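Notebook, Jorcombe workshop
Saturday, December 9, 2023

Perforated bench top, continued from the July pages.

Rain all morning, so no cutting outside. Worked on the second test panel instead. The first one is still leaning against the back wall with the sag in it. Measured it again with the straightedge and feeler gauges and it has not moved any further since summer, but it hasn't come back either. Leaving it there as a reference.

What we are after, for anyone reading this cold: a top with holes all over it so that bench dogs and hold-downs can go anywhere, and so that dust falls through onto a sloped tray. The old solid top had a row of dog holes along the front and that was it. Anything wide had to be clamped off the side.

Hole spacing. Panel 1 was laid out at 28 mm centers. Too tight for the thickness. There was plenty of choice for where to put a dog, but the strips left between the holes were thin and two of them cracked when the hold-down was knocked in at an angle. Panel 2 is at 40 mm centers. Same drill bit, same sheet, cut from the other half. I expected to miss the closer spacing and so far I haven't. For odd widths a wedge takes up the difference.

Drilling. Used the Van Loon template again, with the brass bushing. Every hole drilled from the face side into a scrap backer, backer shifted after each row. On panel 1 I got lazy and left the backer in the same place, and the underside tore out wherever the bit found an old hole. Panel 2 is clean underneath except for the last row, where the clamp slipped and I lost contact with the backer. Marked those holes in pencil. They can be filled or left, they are over the leg and won't take a dog anyway.

The bit ran hot near the end. Let it cool, touched up the spurs with the small file. Should have done that halfway.

Chamfer. Hand countersink, light pressure, a few turns per hole. Slow but the cordless drill chatters and leaves a flat-sided mess. Did the face only. The underside could use it too for the dust, I think fuzz catches there. To be tried on a corner before doing the whole thing.

Load test. Set the panel on the trestles at the same span as panel 1, put the anvil in the middle on a square of plywood, dial gauge from below. 149 lb on the anvil according to the mark on it, though I have never checked that mark. Left it for 6 hours. The gauge moved a little in the first few minutes and then stayed where it was. After unloading it came back to the zero line. Panel 1 never did that. Humidity is higher today than in July so the comparison isn't strictly fair, but it goes the wrong way to explain the difference.

Finish. Two offcuts, both drilled. One got the Orex hard wax, the other thinned shellac. The wax pooled in the holes and the dog now sticks when you push it in. Swabbed it out with a rag on a dowel and it was better but still tacky at the bottom. Shellac dried fine but shows every scratch. If it has to be wax, plug the holes with paper first or put it on with a nearly dry pad. Check both offcuts again after a week. I have written the finish on the back of each one, in marker, so please don't use them as stirring boards.

Dust tray. Hardboard, sloped to the back, falls into the bucket. Shavings don't go through at all, only the fine stuff, and the shavings then sit on top and cover the holes. So the brush is still needed. A steeper tray would help with the sanding dust that clings halfway down. Raised the front edge with two blocks as a trial. Looks silly from the end but leave them in please.

Small parts. Screws and washers fall through. This was known. Proposal: anything small lives in a tray or a crate when it's on the perforated top, with no exceptions for "just a minute." I lost the spring from the Stomuveo vise this way and found it in the bucket under a good layer of dust. A crate with a lattice bottom does not count as a tray for this purpose.

Also the noise. With the solid top a dropped wrench thudded. Panel 2 rings a bit. Felt between top and frame may cure it. There is a strip left over from the door.

Still open:
- second layer glued under the first, or one thick sheet? Glue squeeze-out in the holes worries me
- whether the outer margin should be left solid, for the front vise
- order new spurs bit before drilling the real one
- what to do with panel 1. Could be a wall panel for hooks

Color is also not settled. Natural wood hides the holes in low light and I've twice felt around for one with my fingertip. Light paint on the face would show them up better, and would show pencil marks too. Against that, it will look filthy in a month. Some pale tops with holes:

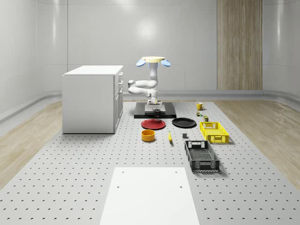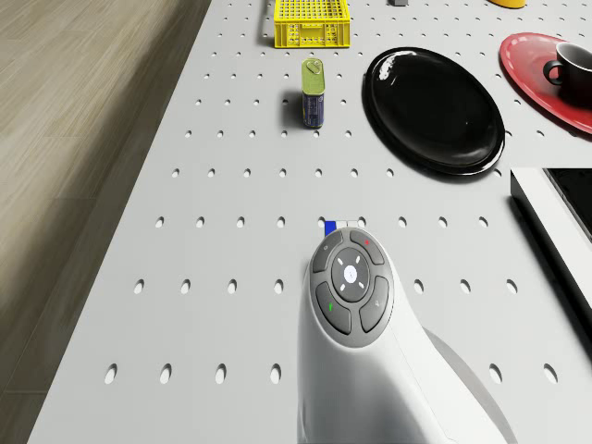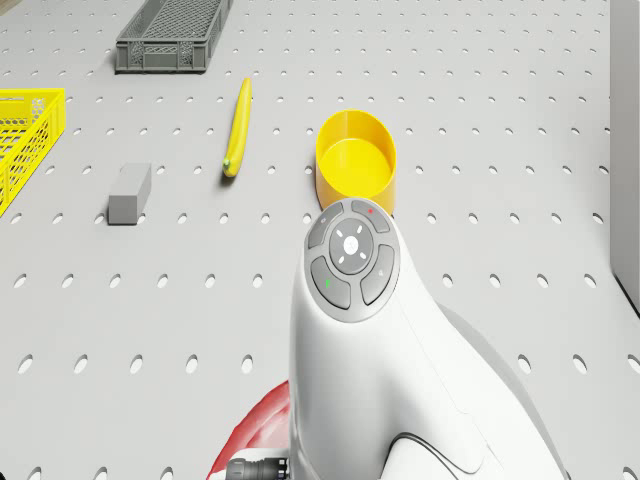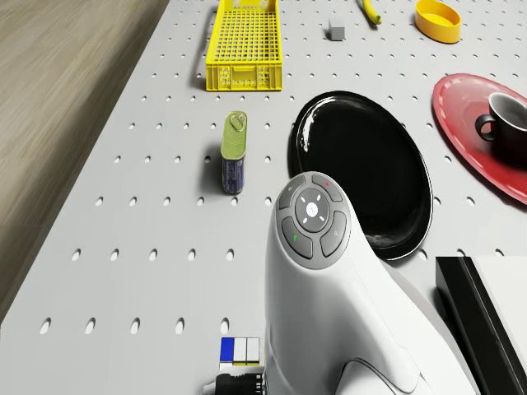

Gijs Kuipers thinks the paint can wait and the margin can't: without a solid strip along the front, he says, the vise screws will end up half in a hole, and he would sooner lose one row than move the vise later. He also wants the anvil put on a proper scale before anybody quotes that load.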